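Erbridge cell, two-arm table unit. Entry for December, 14:10.

The right gripper was removed for cleaning and its finger pads were replaced from the Lustton stock. Fixing screws were tightened in the usual order. The cable on that side was given more slack at the wrist, as requested by E. Bartoš. Run counter at restart: 3381. 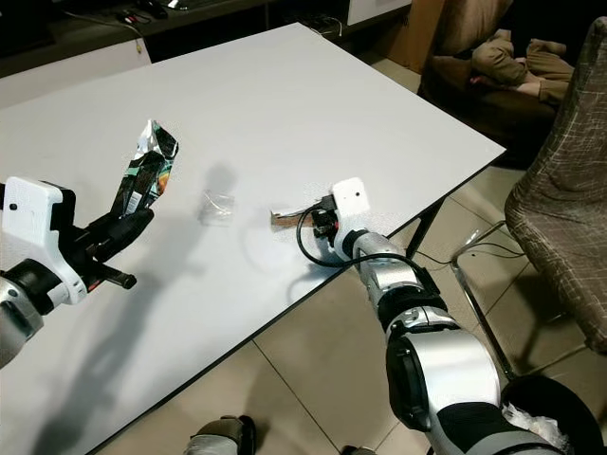 Light-waste handling was then resumed at reduced speed. Closing force on both grippers remains at 39 per cent until J. Te Moana has reviewed the log. Zero offset on the left wrist to be checked again after 16 further runs. Spare pads remaining: 3. Reorder through Trerent.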